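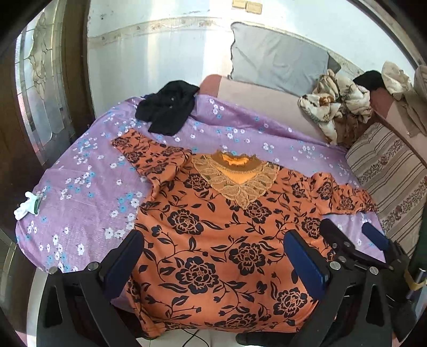 An orange blouse laid out on a bed, sleeves extended, with the fingers of the hand-held gripper over the lower part of the garment.

Site visit: garment folding collection at Hilico

Hilico collects manipulation data in occupied homes and in one office, and on a Saturday in August it let a small group of visitors follow the whole process, from recording to the final training set. I went because our own group has been stuck on cloth for two years. The tour was led by Cuiping Tang, who runs collection, and the afternoon session by Jinfeng Feng, who handles the processing side.

The tool is called Trevor. It is a two-finger gripper held in the hand, with a wide-angle camera mounted behind the fingers. The operator closes the fingers with a trigger, and the opening width is logged with the video. Finger pads are rubber and are replaced when they start to slip on synthetics. Tang had a box of worn ones and passed them around. The wear is concentrated on the inner corner, which she attributes to operators pinching hems at an angle.

Collection procedure

Each operator receives a task card and no script. The card for the blouse task reads: "Start with the garment flat and face up. Fold both sleeves in. Fold the body. Release and withdraw." The order of the sleeves and the number of body folds are left to the operator. Hilico tried a strict script in its first round and dropped it. The recordings came out so similar that the policy failed as soon as a sleeve started in a slightly different place.

A session is 60 episodes, after which the operator stops for the day. An episode must begin with the tool still and the garment in view, and it must end with the fingers open and clear of the cloth. Bedding, cushions and other clothes stay where the household has them. Tang was firm on this point: patterned sheets under patterned garments are the hard case, and a cleared white table produces data that transfers poorly to a bedroom.

Trim is the other hard case. Lace collars and ruffled cuffs have edges that the segmentation model reads as separate objects. The current fix is more examples with trim in them. Visitors were allowed to try a few folds on a plain shirt. My first attempt dragged the whole shirt sideways when I pulled the sleeve — the usual beginner error, according to Tang. The correct motion lifts the cuff before moving across.

Processing

The second half took place at the office in the Cladero building, a short walk away. Feng showed the queue on a wall monitor. Video is aligned with the gripper width signal, camera pose is recovered from the images, and episodes with lost tracking are rejected automatically. From a recent batch of 500 episodes, 71 were rejected. Most of those were lost to fast wrist rotation. The remainder had a sleeve or a hand covering too much of the view for the pose estimate to hold.

Accepted episodes go to a reviewer, who marks the moment of each grasp and release and writes one line of text for the whole episode. Review is done in Fustine, an internal program with a very plain interface and good keyboard shortcuts. Failed grasps are kept if the operator recovers within the same episode. Feng considers these the most useful recordings they have and would like more of them, but asking operators to fail on purpose gave clumsy results and was abandoned.

Robot test

We saw the trained policy run on a single arm fitted with the same fingers. It attempted a long-sleeved top 7 times while we watched. Sleeve folds were mostly clean. The body fold was weaker, and on two attempts the arm grasped both the garment and the sheet below it. Feng said the grasp height is inferred from vision alone and that a thick mattress makes this worse, as the surface gives under the fingers.

Questions were taken at the end. Someone asked about two-handed folding. Hilico has a second Trevor unit and has started paired recordings, but time alignment between the two units is not yet good enough to release. I asked whether worn pads were logged per session. They are not at present, and Tang wrote it down.

Visits are by request and last four hours including the walk. Wear shoes that come off easily.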